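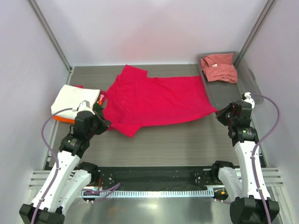

*Posted by Yoon-hee Hong in Student Projects, August*

Our club's entry for the Kotivura challenge is shirt folding with two arms. We trained a policy on 68 demos and the second fold keeps drifting. Both arms run through Kisus at 33 Hz. More demos, or fix the timing first?

**tratden_6**

Timing. Log command and state timestamps per arm. If the offset between them varies, the policy learns the jitter.

**hyun-lab**

more demos. we had 600

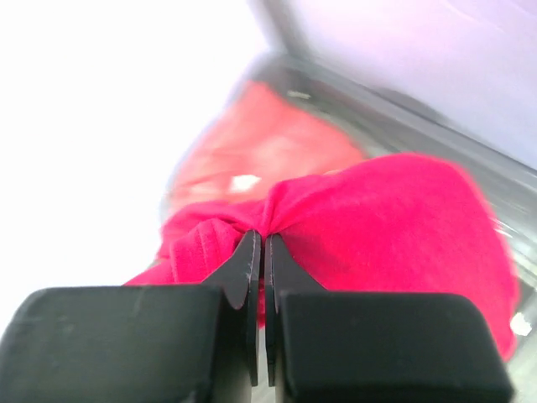
**Yoon-hee Hong**

Should the gripper closing width be recorded as the commanded value or the measured one?

**tratden_6**

Record both. Use measured width as the observation and commanded width as the action, or grip force on thin cloth gets lost in training.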